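Arm project, part 4: fingers on, moving to the table

July 26, 2018

I said in the last post that I would have the wrist finished before the end of the month, and I nearly made it. The wrist is done apart from one cable that still rubs when the joint turns all the way over. The fingers are on, the wrist camera is sending pictures to the laptop, and the arm is bolted down at the shared shop on Voston Street.

Moving it out of my garage was the right decision. The garage floor slopes toward the door, and I was spending half of every evening shimming the bench and recalibrating. The shop has a proper table, decent light, and people who know more than I do. The membership also gets me time on the bigger printer, which I needed for the base bracket.

The fingers took three tries. The first pair was too soft and folded in when I closed them on anything heavier than a sponge. The second pair was stiff enough, but I had drawn the mounting holes too close to the edge and one cracked when I tightened the screw. The third pair has a long curve on the outside and a blunt, rounded end. Soledad Benítez suggested the curve. She makes puppets and small stage mechanisms, and she said straight fingers put all the bending in one place. I printed hers next to mine and flexed both by hand. Hers was better, so hers are on the arm.

The gripper servo is a Hurkolton unit I bought used. It is slow, and it hums when it holds a position, but it goes where it is told. The controller board is the same Cabral board from part 2. I had to move the ground wire to a different terminal to stop the position readings from jumping. If you are copying this build, check that before you blame your code. I lost 3 evenings to it.

The job I picked for the arm is loading and operating a paper cutter. I fold a lot of small booklets and I trim every one of them by hand, so it is something I would use. It is also harder than it sounds. The sheet has to go on square, the fingers have to let go without dragging it, and then the arm has to come around to the handle and bring it down. The yellow cube is my warm-up piece. I run pick and place on it until the grip looks steady, and then I move on to paper.

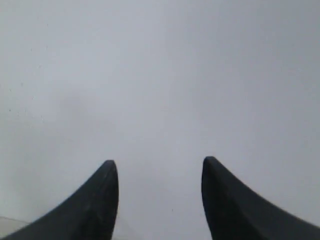
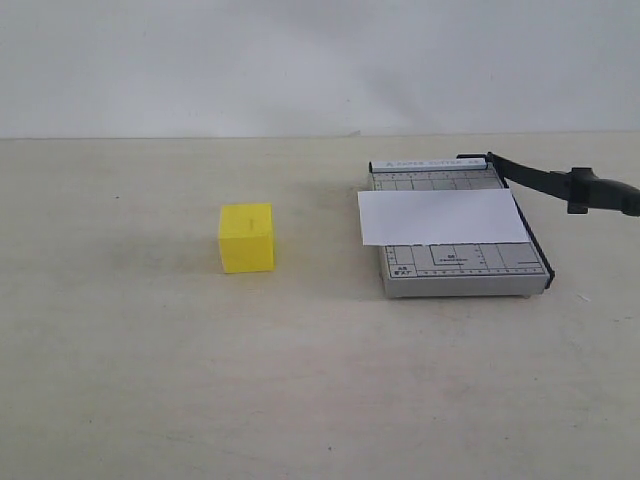 The gripper fingers from the wrist camera, then the cube and the A5 cutter on the shop table.

Paper is going badly so far. The rounded tips are good on the cube, but they want to slide over a flat sheet. What works a little is letting the sheet hang past the side of the cutter and pinching the part that sticks out. I have tried 13 sheets this way. It got hold of 10 of them and set 3 down straight enough that I would have trimmed them. Lautaro Barrientos thinks a strip of thin rubber on the inside faces would fix most of it. He gave me an offcut from a gasket he was making and I will glue it on this weekend.

The other problem is the camera. A white sheet on a pale table gives the software very little to work with, and the edge finder loses it as soon as the light changes. I could put down a dark mat, and I probably will, but I would like to try turning the exposure down first. With the fingers open they take up a good part of the bottom of the picture, so I also mask that area out before doing anything else. The mask is a fixed shape for now. It should follow the finger position, and I have a half-written function for that.

I have not run the blade under power yet. The arm has only pushed the handle with the cutter unplugged from the plan, meaning I took the blade step out of the script and moved the joints one at a time with my hand on the stop button. The stop button is a big Bremberg switch wired straight into the motor supply — it does not go through the controller at all. Please do it that way if you build one of these. A button that asks the software to stop is a different thing.

Next up is the rubber, then the cable that rubs, then the mat if I have to. The finger files are with the rest of the parts on the downloads page, under version 3. The mounting holes in that one are in the right place.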